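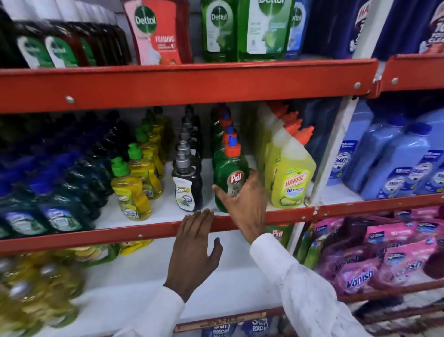 One respondent in the Poston branch told us that she never reads a shelf label unless the bottle she came for has moved, and that a price printed below knee height might as well not be there. Similar remarks were made at the Sundaram branch, where shoppers complained chiefly of labels left behind after a product had been shifted along the row. We take these remarks as the starting point for this section, which deals with where unit prices are looked for and how often they are used.

Figure 2. Washing-up liquids on a red shelving unit, among them green Pril bottles and dark grey bottles marked "Super".

4.1 Setting and sample

The study covered household cleaning products only. Food was left out, as unit prices for food are shown by weight in both branches and are already familiar to most customers. Washing-up liquid was chosen as the main product group: it is bought often, it is sold in several bottle sizes, and the cheapest bottle is not always the cheapest per litre. Fieldwork began in January and closed on 1st June. In all, 1166 purchases were recorded, and 60 shoppers agreed to a short interview after paying.

Both branches belong to the Homent chain and use the same label layout, with the selling price in large type and the price per litre in small type at the lower left. Labels were printed with the Geltico system and changed by staff before opening.

4.2 Use of the unit price

Of the 60 shoppers interviewed, 31 said that they had looked at a price per litre during the visit. This figure should be read with care. Several of those who said they had looked could not say which of two sizes was the better value, and some gave the selling price when asked for the unit price. Self-report therefore seems to overstate use – a problem also met in our pilot work.

Shoppers who named a usual brand were less likely to compare sizes. They tended to take the size bought last time, even where a larger bottle of the same liquid cost less per litre. Where the usual size was out of stock, comparison became more common, and interviews lasted up to 2 minutes longer as respondents explained their choice.

4.3 Position of the label

Labels on the middle shelves were recalled more often than those on the bottom shelf. We did not vary the height of any product, so the effect of position cannot be separated from that of brand. Section 5 returns to this point with the sales records.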